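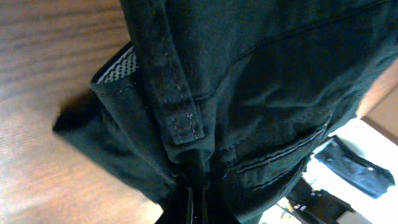
Work on Menon, the mending game supported by your development grant, has reached the end of its second stage, and this report covers what we have done since the last payment. The player runs a small repair shop in the port of Ranel and takes in coats, sails and bedding from people in the town. Most of the effort in this stage has gone into how cloth looks and behaves at close range. Plain surfaces are now in good order. Layered ones are still hard: on a dark green garment with a strip of light grey mesh lining showing along a folded edge, our renderer loses the open weave of the mesh and turns the soft creases in the outer fabric into hard lines. Zeyu Feng has a fix for the creases in testing. The mesh will carry over into stage three.

Submitted by Femke Vanhove, producer, Sturkon
21 February 2018

Work completed

The shop is fully playable. A customer comes in, the player looks over the item, chooses a repair and carries it out by hand, then sets a price. There are 41 repair jobs in the current build, against the 40 we promised in the application. Six of them share the same stitching action with different materials, and we would like to vary these before release if time allows.

The first two chapters of the story are written and in the game. Juwita Lubis finished the dialogue for the harbour master's family in February, and it has been edited once for length. Chapter three exists as an outline and a few test conversations.

Saving and loading now work on all the machines we own. An earlier fault, where a half-finished repair vanished on reloading, has been corrected.

Play sessions

We held two open sessions at the library, with 80 players in all. Each person played the opening of the game and filled in a short form. The main points were:

Players understood the stitching quickly but were unsure when a repair was finished. We have added a sound and a small change to the thread colour.

Pricing was confusing. Several people thought they were being tested on the right answer. The wording on the price card has been rewritten and will go to the next session.

Text was too small on the laptop screens. It can now be set to three sizes.

The youngest players liked the shop cat and asked for more of it. We have no plans to add to the cat at present.

Art and sound

Gaétan Desjardins has completed the shop interior and the street outside. The wood textures for the workbench and shelves were redone, as the old ones repeated too plainly when the player leaned in. The new set has finer grain, with longer dark streaks running through it, and the repeat is much harder to spot. 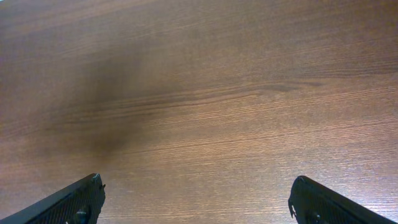

Changes to the plan

We told you in the last report that the game would use Rovow, the physics add-on we licensed at the start. It has been dropped. It ran well for single sheets of cloth but slowed badly once two pieces were joined, and that is the whole of the game. Hafiz Yeoh wrote a simpler replacement, which took five weeks and pushed the sound recording back by a month.

The harbour walk between chapters has been cut to one short route. The longer version will only be built if money is found elsewhere.

Budget

Spending is within the total agreed. We are £200 over on equipment, owing to a replacement graphics card, and under on travel by a larger amount. We ask for your agreement to move the £200 across. Receipts are attached to the finance form.

Next stage

Finish the mesh and lining work, record sound, complete chapter three and hold a further library session. The draft schedule has been sent separately, and we would be grateful for comments on it before the third payment is released.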